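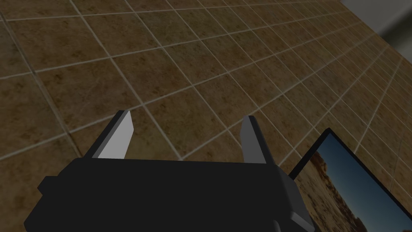 4 min read

Lunard's old kitchen floors are getting a second life

By Birsen Tuncer
20th October

I went to look at a pile of secondhand tiles on Skaser Street and came home with tile dust in my hair and a very strong opinion about grout, so bear with me.

If you've lived in Lunard for any length of time you'll know the old dairy on Skaser Street, the long low building with the green doors (they were red when I was a kid, and I still give directions by the red doors, which helps no one). Since the summer it has been home to Zososau, a two-person business that buys up floor and wall tiles from houses being gutted, cleans them, sorts them and sells them on. The doors opened to the public last week and I was there before the coffee was ready.

The two people are Gönül Tatlı and Sinan Duman. Gönül laid floors for years before her knees told her to stop, and Sinan used to drive the truck that hauled the broken stuff to the dump. They got talking on a job near the bus station, where a whole hallway of perfectly good tiles was going into a skip, and Sinan drove it home instead. "My garage was full in a month," he told me. "My wife was very patient, and then she wasn't."

Now the garage is a garage again and the tiles are at the dairy, on racks that used to hold cheese! I loved that. There are plain white bathroom squares by the boxful, brown kitchen ones that my aunt definitely had, and at the back a wall of patterned floor tiles from the older houses up the hill. Gönül won't split a patterned set unless it's already short. She has been burned before by people who take the nice ones from the middle and leave her with a border.

Prices are chalked up by the door. Plain tiles go by the box, and the patterned floors are priced as a set. The one I fell for, cream with a small blue star, is 380 for enough to cover a modest hallway, and there's another without the star for 320. I measured my hallway when I got home. I'm still thinking.

What surprised me was how much of the work is scraping. Old mortar clings to the back of a tile like burned rice to a pot, and most of it has to come off by hand or the tile won't sit flat. Gönül let me try. I did 6 in the time it took her to do a rack, and I chipped the corner off one of them, and she put it on the broken pile without saying a word, which was worse than if she had.

The broken pile gets used too. Magdy Cherkaoui, who teaches art at the middle school, comes by on his way home and fills two buckets with whatever color he's short of. His students are making a mosaic for the wall beside the bike racks. He wants it up by January, weather permitting, and says the one thing he can never find enough of is yellow. So if you have a yellow bathroom and you hate it, you know where to go.

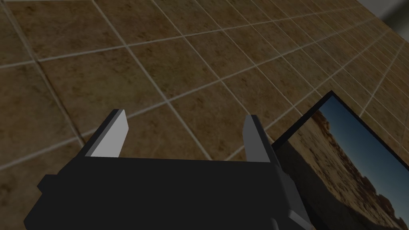 Tiles in the background of a computer rendering.

Not everybody is convinced. Ibsa Workneh has been fitting kitchens in town since before I could drive, and he told me over the counter at Bayram, where half of my reporting gets done, that he'd think twice before putting old tile in a busy room. Sizes were all over the place back then, he says. You can buy two boxes with the same name on them and find one lot a hair bigger than the other, and by the time you reach the far wall your lines have wandered off.

I took that back to Gönül and she agreed with nearly all of it. Her answer is a wider joint and a lot of dry laying, meaning you set the whole floor out loose first and shuffle the tiles until the lines look right. It's slow. She reckons a lot of the floors people blame on bad tile were really just rushed, and she has no time at all for bright white grout, which she says makes a kitchen floor look like graph paper. (I have bright white grout. I kept quiet.)

She also asks people to bring a sketch with measurements, and to buy some spares. You can't run back for another box of a floor that came out of one house. Sinan keeps a notebook of what people are looking for, by color and size, and calls when something close turns up. One woman has been on the list since August hoping for the exact green from her grandmother's kitchen. She brought in a saucer to show him the shade.

There's an evening class as well, starting next month, on cleaning old tiles and laying a small floor. It costs 120, tools included, and you take home the piece you make, set on a board. Places are limited by how many people can kneel in the old loading bay at once, so call in at the dairy to put your name down. Bring knee pads if you own them. Gönül was firm on that.

The dairy is open most mornings and you can park in the yard, though watch the drain by the gate - it has already eaten one hubcap. If you're clearing out a house, Sinan will come and look before the hammer does, and he'd much prefer a phone call too early than one from beside the skip.

As for me, I went back yesterday with my hallway measurements on the back of an envelope. The blue stars were still there. I've asked them to hold the set while I talk it over at home.

Recent items

Bayram bakery to stay open later through the winter
Skaser Street water main: what to expect
Middle school art room gets its kiln back
Your letters: parking behind the bus station
Lost and found: one hubcap, silver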